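Questions I keep getting about recording panel work for Trindolstead

Last updated: April

I run the recording side of Trindolstead, so most of the emails about it land with me. These are my answers to the ones that come up over and over. If yours isn't covered, write to the Jaddale office address and I'll get to it - usually in the evening.

What is Trindolstead?

It's our collection of examples of people and robots working at electrical cabinets. Reading a meter, turning a switch, pressing a button, checking which lamps are lit, that sort of thing. The examples go into training a system that we hope will do routine panel rounds without much hand-holding. We do the recording at Jaddale and the folks at Nokcombe do the training.

What counts as one example?

One task, start to finish, with the instruction that goes with it. "Turn the selector on the right door" is a task. "Check the cabinet" isn't, it's way too loose, and I'll send it back to you. Most of ours run under 60 seconds. If you're getting past that, you've probably got two tasks glued together and should split them.

How many do you want for each task?

30 good ones. I used to ask for more, and then I looked at what we had and it was the same turn of the same switch, over and over, from the same spot. Now I'd much rather have 30 with some life in them. Move your starting position! Stand a bit left, a bit right, closer, farther back. Change which lamps are on between takes if your cabinet lets you.

Do I have to reset the panel every time?

Yes, but not to the same state every time. Akl (our scheduling tool, you'll get a login) gives you a starting state for each take, and you set the switches to match before you hit record. Please don't skip this. We lost a whole batch last winter where every selector started in the same position, and the system learned to twist its wrist one way no matter what you asked it. Funny to watch for a minute or so.

Should I keep the takes that went wrong?

Please do! Mark them "miss" in Akl and add a few words about what happened. A slip off the knob followed by a second try is really useful to us, so if you can recover, keep going and finish the task. What I can't use is a take that got stopped halfway with no note.

The labels on my cabinet aren't in English. Is that a problem?

Nope. Leave them exactly as they are. Write your instruction by position and color - "the green button on the left of the second row" - and if you can read the label, put the original text in the label field too. Don't guess at a translation. We have people who can check it.

What about meter readings?

Type what the screen says, all the digits, with the decimal point. If you can't read it from where you're standing, put "unreadable" and move on. I get a lot of readings that somebody clearly filled in later from memory, and they mess up the scoring for weeks.

Can I practice on the emergency stop?

Only in the sessions set aside for it, and Akl will tell you which ones those are. It gets its own instruction sheet. In normal sessions we want examples of working near it and leaving it alone, which I think is the harder lesson for the system to pick up.

How long is a session?

3 hours at most, and take breaks. I can see in the recordings when people get tired. The reach gets lazy and everything starts coming in from the same side.

When will I hear back about my batch?

Within seven days. I look through each batch myself before it goes to Nokcombe, and you'll get a list of anything that needs redoing. Don't wipe your local copy until you've had that list from me.

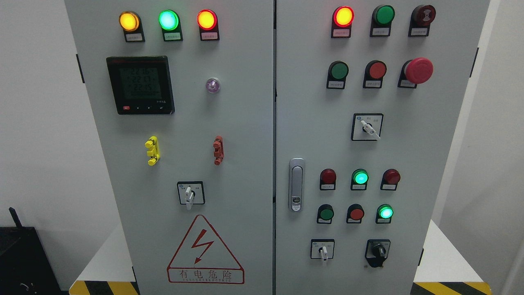 Two-door control cabinet, with the power meter on the left door and the emergency stop on the right.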